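3.2 Collecting demonstrations in homes

Demonstrations for the Kulberg tidying task were recorded in private bedrooms with two hand-held grippers, one in each hand. The operator picks up soft toys from the bed and places them in an open cardboard box. No robot is present during recording. Each operator made 300 demonstrations, 600 in all, and the two sets were kept separate for the comparison in Section 4. 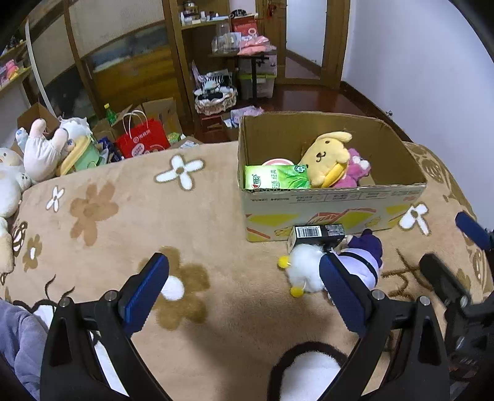
Figure 2. Hand-held gripper with jaws open over a plush toy lying in front of the box, seen from the gripper camera.

We did not clear the rooms beforehand. Patterned bedding was left in place because early policies trained on plain sheets closed the jaws on printed flowers. Operators were told to approach each toy slowly, to keep both finger pads in view, and to open the jaws fully before moving away. A demonstration was dropped if the toy fell outside the box or if tracking was lost during the carry. Small cartons and other hard objects could stay on the bed but were not targets.

Comments (2)

Vimala Kurup: Were the toys put back in the same spots between runs? The text doesn't say.

Subbarao Gowda: I'd like to see the failures on printed fabric broken out by pattern size. We had the same trouble with Liko.

Contact Situra | © Situra Research Notes | Back to top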